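Kalkidan Dinsa has washed other people's clothes in Nalville for most of her working life, and when I asked her to talk about it she laughed for a good while and then put the kettle on, so we started late.

"I don't fold on top of the washer," she told me. "My aunt did, and everything went down the back, socks mostly, and one time a whole pillowcase!" She likes a basket with holes all the way down the sides, the light plastic kind, and she sets it on the floor close to the washer door before she opens it. "You pull and it falls in. Why would you carry wet towels across a room?"

She charged 35 a load when she began, and she still remembers the first customer, Tolera Habte, who brought bed sheets knotted up in a tablecloth (she kept the tablecloth by mistake until February, and he never asked for it). These days she does far less of it, mostly for neighbors, and she checks each basket by hand for rough spots before anything knitted goes near it.

"A sweater remembers," she said, and poured me more tea.
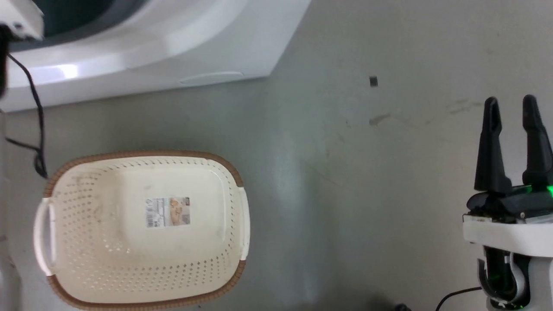
**Home & Laundry**

Kalkidan spoke with Aleksi Räsänen at her home. Next in the series is Milovan Matić, who irons shirts and has a lot to say about collars.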